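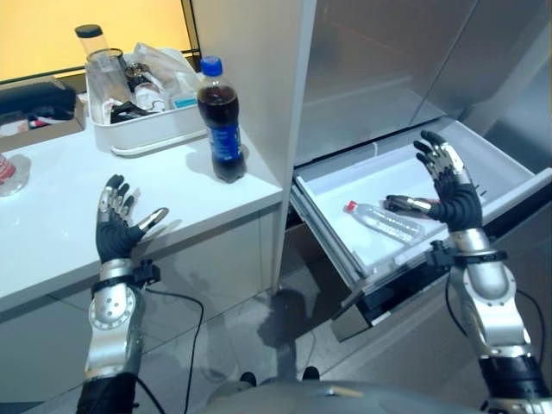

Gommont publie la version 2 de son planificateur de mouvement à deux bras

2023-10-16

La société Gommont a mis en ligne la nouvelle version de Trirnis, son logiciel de planification pour robots à deux bras. Elle est destinée aux laboratoires et aux intégrateurs qui travaillent sur la manipulation d'objets dans les cuisines et les autres pièces d'habitation.

La principale nouveauté concerne les tiroirs et les bacs coulissants. Dans la version précédente, le logiciel considérait un tiroir comme un obstacle fixe, dont la position était mesurée une seule fois. Désormais, le module de perception, appelé Kaneko, estime en continu l'ouverture du tiroir et transmet cette valeur au planificateur. La main peut donc entrer dans un espace étroit, comme le tiroir d'un réfrigérateur, avec une trajectoire qui est corrigée pendant le mouvement.

« Une bouteille transparente et couchée reste un objet difficile pour nous, explique Jasmina Ionescu, responsable de la perception chez Gommont. La caméra de profondeur voit souvent le fond du bac à la place du plastique. Nous utilisons maintenant le bouchon et l'étiquette comme points d'appui pour retrouver l'orientation de l'objet. »

Selon l'entreprise, le calcul d'une trajectoire complète pour les deux bras demande maintenant 300 millisecondes, contre 693 dans la version antérieure. Ces mesures ont été effectuées au mois de septembre sur une série de 350 essais, tous réalisés dans une cuisine d'essai avec le même ordinateur de bord.

Toshio Kamata, qui dirige le développement du planificateur, précise que les deux bras sont toujours calculés ensemble, même si un seul doit saisir un objet. « Le bras qui attend doit aussi avoir une position raisonnable. Sinon, il gêne l'autre au moment de sortir du tiroir », dit-il.

Certaines limites restent présentes. Le logiciel ne traite pas encore les portes à ressort, et les surfaces en inox brossé, à cause des reflets, demandent un réglage manuel du filtre de profondeur. Un outil de rejeu, Jamutura, est fourni avec la nouvelle version. Il permet de relire un essai pas à pas et de comparer la trajectoire prévue avec celle que le robot a exécutée.

La documentation est disponible en français et en anglais. Les utilisateurs de l'ancienne version doivent refaire le calibrage des deux poignets avant la mise à jour.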